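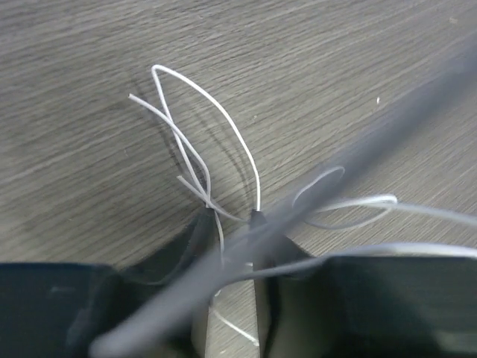
White cord on a wood-grain surface.

Dustumside Road Safety Partnership
Progress report to the Magaña Fund: driver distraction on the dual carriageway, December

Prepared by Ximena Ochoa

Roadside observation continued at both lay-bys. Staff logged 3,621 passing vehicles, of which 1,831 could be seen clearly enough to code. In 61 of these the driver was holding a phone. Glare after 3 pm remains the main cause of lost records. Hermenegildo Solís has moved the second observation point to the north side and will compare the two sets next month.

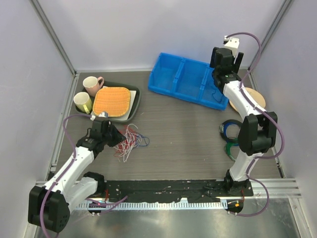
Coding of secondary distractions is behind schedule. The present form has one box for eating and drinking, and the two coders, Perla Ocampo and Ezequiel Quezada, have applied it differently. Open cups are the usual point of dispute. A handled mug, like the pink one or the yellow-green one on the tray, will now be entered under "open vessel", separately from lidded cups and bottles. Records already coded under the old form will be checked again by Dayana Beltrán.

Spending is within budget. The Clistar licence was renewed for 10 months. We ask that the unspent travel sum be moved to coding.

Related reports
Lorry stopping distances: interim note
Jarnent junction: speed survey results
Seat belt use on school routes

2 shares | 0 comments
Contact the partnership | © Dustumside Road Safety Partnership | Back to top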